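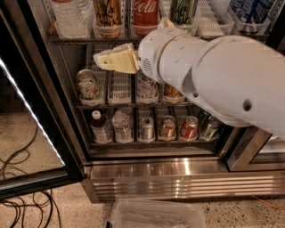
4. Refilling a drinks refrigerator: what the arm can do and what it leaves to the person

Adesuwa Lawal, Thibault Bodin and Ingeborg Sauerland
10th May

4.1 Why this chore

In the earlier sections we treated folding and table wiping, which are chores of the home. The present section treats a chore that belongs to the home as well as to the small shop, namely to keep a drinks refrigerator in order. A shop worker does it many times in one day, mostly between two customers, and does not think of it as a skill. When we asked the staff of the Tavside shops what they would give to a machine first, they named the floor and the refrigerator. The floor is already served by products one can buy. For the refrigerator we did not find one which the shops could afford.

The question we put is a modest one. We do not ask if the arm is faster than a person. It is not, and we did not expect it. We ask if a person can walk away from the refrigerator while the arm works, and come back to find the shelves in an acceptable state. We call this the walk-away test. Perrine Huet proposed the name during the Colari pilot in January and we have kept it.

4.2 The work at hand

The drinks stand in narrow bins, one lane for each kind, and the lanes run from the front to the back of the shelf. For a person this arrangement is a help, as the hand slides in along the lane. For the arm it is a help and also a difficulty. The walls of the bin keep a can upright when it is released a little too early, but they also take away the free space on both sides which the fingers need. The difficulty is greater where the neighbouring lane is full.

The second difficulty is the height. The shelf above hangs over the drinks of the shelf below, and the wrist must pass under its front rail before the fingers can come down. In Figure 5 the wrist is in the opening of the middle shelf, and one can see how much of the shelf disappears behind it. The same holds for any sensor that looks from over the arm. At the moment when the position of the can matters most, the can may be hidden by the arm that wants to take it.

Figure 5. The arm at the middle shelf. Two empty bins stand beside a tea bottle, and a gold-coloured can is partly covered by the lower end of the arm. The left glass door is open. 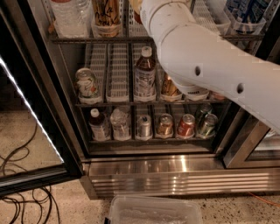
A third difficulty is the variety. Cans are all nearly the same to the gripper, but bottles are not. A water bottle with thin walls gives way under a force that a full can does not notice, and a tall tea bottle has its weight higher than the fingers would like. We used 16 kinds of drinks over the whole study, chosen by the shops and not by us. The shelves were never all filled with the same selection, and we made no attempt to put the easy ones in the front.

4.3 Procedure

The study had 22 sessions, divided between the laboratory in Ullthorpe and a back room at Tavside. At the beginning of each session the operator opened the door, wrote down the wanted order of the shelves, and started the Etim planner. After this the operator was allowed to stop the arm for safety, but not to help it. One attempt means one drink taken from one place and released in another. In total we recorded 741 attempts.

An attempt was counted as a success when the drink stood upright in the correct lane and its neighbours had not left theirs. We were at first more strict and demanded also that the label should face the front. Armelle Rolland, who had managed a shop before she joined the group, told us that her former staff turned the labels only when a visit from the head office was announced. We removed the demand and report the labels separately in the appendix.

The door was opened by a person in all sessions. We mention this plainly because in some published work it is easy to overlook. A machine that cannot open the door cannot be said to do the chore, however well it handles the cans. In our view the door should be part of the next study, together with the picking up of what has fallen on the floor.

4.4 Results

Cans on the middle shelf were the easiest case. On the bottom shelf the arm was slower but nearly as reliable, and most failures there were of one kind: the planner refused to start because it found no path it considered safe. Such a refusal costs time and does no harm. The shop staff judged it much milder than we did.

On the top shelf the results were poor. The camera saw the lower part of the bottles and often not the caps, so the planner had to guess the height from the label. Where the guess was too low, the fingers touched the shoulder of the bottle and pushed it backwards in its lane. A bottle pushed backwards is difficult to reach in the second attempt, and this explains why failures on the top shelf often came in pairs.

Of all failures, 42 per cent were with thin-walled bottles. The force limit which we had chosen for the cans was too high for them, and the lower limit let the tea bottles turn between the fingers. We changed the limit by hand from one session to the next. A system for shops would need to change it by itself, and we have not solved this.

As to the walk-away test, the arm passed it in five sessions. In all five the top shelf was left out of the task. Thibault Bodin wishes to have it noted that a sixth session failed by a single can, which stood upright but in the wrong lane. By our own rule it is a failure and it remains in the table as one.

4.5 Remarks on the person's part

It was not foreseen how much small work remains around the arm. The operator brought the drinks and looked after the cables on the floor. One operator remarked that she could have filled the shelf herself in the time she needed to prepare the session, and we have checked that she was right. For a single refrigerator the arm does not save labour today. It may do so where it can stay in place through the night and the drinks come to it already sorted, but this we did not test.

We would therefore answer the question of this section with "partly". The middle and the bottom shelf are within reach of the present equipment, if the bottles are sturdy and a person has opened the door. Section 5 takes up the top shelf again with a second camera mounted at the wrist.

Correspondence: Ingeborg Sauerland, Ullthorpe | © The authors | Back to top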